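I get to try things out for a living, and this month the thing on my desk is the Brultine Tidy Kit. It comes from a small firm called Drarkis, and it is meant to teach a robot how to do little jobs with its hands. Jobs like sorting bottles! You probably did that before you could tie your shoes, so why would a robot need lessons?

Well, think about what happens when you pick up a drink. You look at it. Your brain works out how far away it is, how wide it is and how hard to squeeze. Then your fingers close and up it comes. You did all of that while thinking about what's for tea. A robot has to learn every single bit of it, and one good way to learn is to watch somebody else do it, over and over again.

So the kit is really a box of lessons. You get a set of recordings of people's hands doing everyday jobs, taken from up where the eyes would be, and a program called Gautam that studies them. (I have no idea why it's called Gautam. I like it though.) The job I picked first was the gym one, with a big yellow tray of shaker bottles. Shakers are the bottles grown-ups use for mixing up powdery drinks when they exercise. 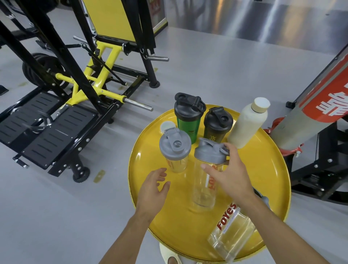

**THE TRICKY BIT: SEE-THROUGH THINGS**

Have a look at the clear bottles. You can tell where they are quite easily, but for a computer they are horrible. The yellow tray shows through them! Where does the bottle stop and the tray start? A green bottle on a yellow tray is much kinder, and so is a black one. When I tried Gautam on the green shaker it drew a neat line all the way round it on my screen. When I tried it on a clear one it drew something like a squashed potato.

The people who made the kit know this, which is why they put see-through bottles in with the coloured ones. If you only ever practise the easy spellings you don't get any better at spelling, do you? It's the same with robots.

Lying down is another puzzle. A bottle standing up is tall and thin, with the lid on top. Tip it over and it turns into a long shape with the lid at one end, and the best place to hold it has moved as well. You know it's still a bottle. Gautam has to be shown.

**Two hands are harder than one**

I've got a game for you. Put one hand in your pocket and try to tidy your pencil case. It's slow, isn't it? Now use both. One hand can hold something while the other gets ready for the next thing, and they hardly ever bump into each other. Your brain is the boss of both of them at once.

Robots with two arms need to learn that too. In these lessons you can watch one hand gripping a bottle while the other waits nearby with its fingers spread. I played that part again and again, because the waiting hand is clever. It keeps out of the way but it's close enough to help.

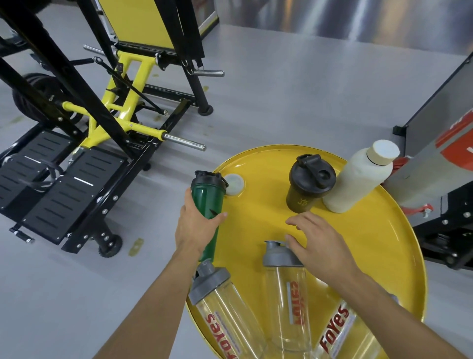 *Left hand on the green shaker, right hand open over the tray.*

**What did I think of it?**

I liked it a lot, with a few grumbles. The lessons are short and you can slow them right down, which is brilliant for spotting what fingers do. There are 17 jobs to choose from, and my favourites after the bottles were the sock one and the one with the spoons.

My first grumble is the setting up. It took me two evenings and you will definitely want a grown-up for it. The instruction book is far too wordy as well - I'd swap half of it for drawings. And the kit costs 300 pounds, so it's really one for a school or a club to share. The club at Durley has had one since March, and they take turns with it at lunchtime.

You don't need a kit to try the main idea, though. Ask a friend to be the robot. Put some plastic cups on a tray and give orders, using only tiny steps: move your hand left, open your fingers, go down, stop, squeeze. No saying "pick up the cup", that's cheating! See how many orders it takes to get one cup standing up the right way. Mine took ages and we knocked over the lot.

Sunday, December 9, 2018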